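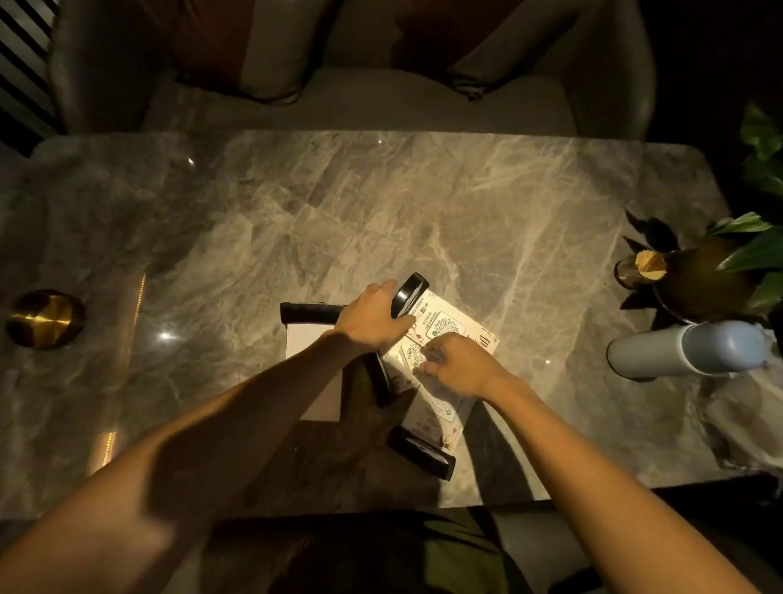
Speaker notes, Reltgate hospitality afternoon
Talk 4: Does the card on the table earn its place?
Slot: 20 minutes, then questions. Nisha chairing.

Start without slides. Ask who in the room has scanned a code on a restaurant or lobby table this month. Wait. Then ask who got what they wanted from it. Leave the hands up long enough for people to look around.

My position, so there's no suspense: I think most tabletop cards are furniture for the benefit of whoever printed them. I've been paid to write a few, so I'm not throwing stones from a great distance.

Slide 1. The three-code card

One card, three QR codes, green borders round each. Tiny text in between. I'd ask the room to guess which code a thirsty person is supposed to point a phone at. I can't tell from across a table, and I don't believe the thirsty person can either.

Phones don't politely choose. Hold one over a card with the codes packed close and the camera flicks from one to the next. Demonstrate with my own phone if the signal in the hall is decent. If it isn't, say so and move on, that's half my argument anyway.

The usual defence is that each code does a separate job (ordering, membership, feedback). Fine. Then why are they the same size? Satish Mittal will be in the second row and will say "brand consistency". Let him have his say, he's good value, but keep it short.

Slide 2. The holder

Black pieces that go together to make one stand: a curved bit, a bar, an upright, a clip. Plus a white board. I have nothing against black. I do have something against any holder that takes two hands and a flat surface before it will hold up a bit of paper.

Story: at Skostmont we ordered 600 of these flat-packed because the freight was cheaper. The quote never mentioned the labour. Pushpa Rajput timed her floor staff putting them together and the best of them took 12 minutes on the first go. She got quicker. She also got very tired of the clip, which looks the same both ways up and isn't.

(Pause here. People who have run a floor will laugh, people from head office won't.)

Questions to put to a supplier before signing:
Can one person assemble it standing up?
What happens when the clip goes missing? Is there a spare or do you buy the whole thing again?
Does the card change without taking the stand apart?
Will it survive a wet cloth?

Draltix sent me a lovely brochure that answered none of those. Rang them. Was sent the brochure again.

Slide 3. What else is on the table

Marble top, grey and beige veining, very handsome. A dark bronze-coloured vessel, a round gold-toned piece catching the light, broad green leaves down one side. Somebody cared about that table. Then a card goes in the middle of it, off-white and covered in small print, and the eye goes straight there.

I'm told guests "appreciate the information". I have yet to see the survey. Inese Vītola did ask guests at her own place, properly, face to face over a fortnight in September, and what came back most often was a request for the wifi password in bigger letters. She printed that by itself on a folded card. No holder.

Don't oversell Inese's result. It's one small hotel and she'd be the first to say so.

Also mention real belongings. People put down drink bottles, keys, a handbag. A pale blue insulated bottle lying on its side takes up more room than any table plan allows for. If your stand goes over when someone reaches past it for a bottle, you'll be picking it up all day.

Slide 4. What I'd accept

One code per card. If you need a second, put it on the back.
Words beside it saying what it does, in a size my mother could read.
A stand in one piece, heavy at the bottom.
A person who can answer the same question out loud.

Senga MacLeish thinks I'm too harsh and that the cards save her staff a lot of walking. She may well be right about her place, it has stairs. Offer her the microphone at this point if she's turned up. The Kao people had figures on this as well, but I asked how they were gathered and haven't had a reply, so leave them out.

Questions, with 30 spare copies of the supplier list on the chair by the door. If we run over, drop the Draltix bit and keep Pushpa's clip.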